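Angate > About Us > Who We Are

About Belmonte School of Upholstery

Belmonte School of Upholstery teaches furniture upholstery and basic frame repair to adults. We are a small school in the village of Angate, in a former seed store. Most of our students come to us with a chair they want to save. A few go on to take paid work, and we help them with pricing and finding suppliers when they reach that stage.

The school was started by Charito Lacson, who trained in a furniture shop and later ran her own. She taught evening classes from the back of the shop until the classes took up more of her week than the orders did. Tiziana Mazza joined her to teach cutting and sewing. Tiziana had worked on boat cushions and theater seating, and she still takes on the odd theater job in August, when the school is closed.

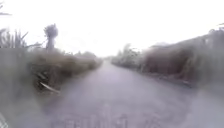 We run two courses. The foundation course is 10 weeks long and covers stripping, webbing, springs, stuffing and a plain top cover. Students work on a drop-in seat first and then on a piece of their own, which should be no larger than a small armchair. The second course is called Muro, after the street where Charito had her shop. It deals with deep buttoning, piping, fitted backs and loose covers, and it is open to anyone who has finished the foundation course or can show us similar work.

Classes are kept small. Each student has a bench, a pair of trestles and a set of hand tools for the length of the course. Sewing machines are shared. We teach traditional methods with horsehair and coir before we teach foam - students who want to work only in foam are welcome to say so at the start, but the first project is the same for everybody.

Frames that need new joints or rails go to the Gilovwood room at the end of the building, named after the timber yard that supplied our first benches. Regluing is part of the foundation course. Turning and carving are outside what we teach, and we will tell you if a piece needs a specialist.
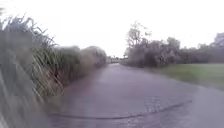 Fabric is not included in the course fee. We keep sample books from several mills and can order by the yard at the price we pay. Webbing, tacks, twine, burlap and stuffing are included. Please do not buy fabric before the first class, as the amount often changes once the old cover is off.

We do not take repair orders from the public. Old chairs with sound frames are accepted for practice if you ask us first.

Page last updated 11 June 2021

Contact | © Belmonte School of Upholstery | Back to top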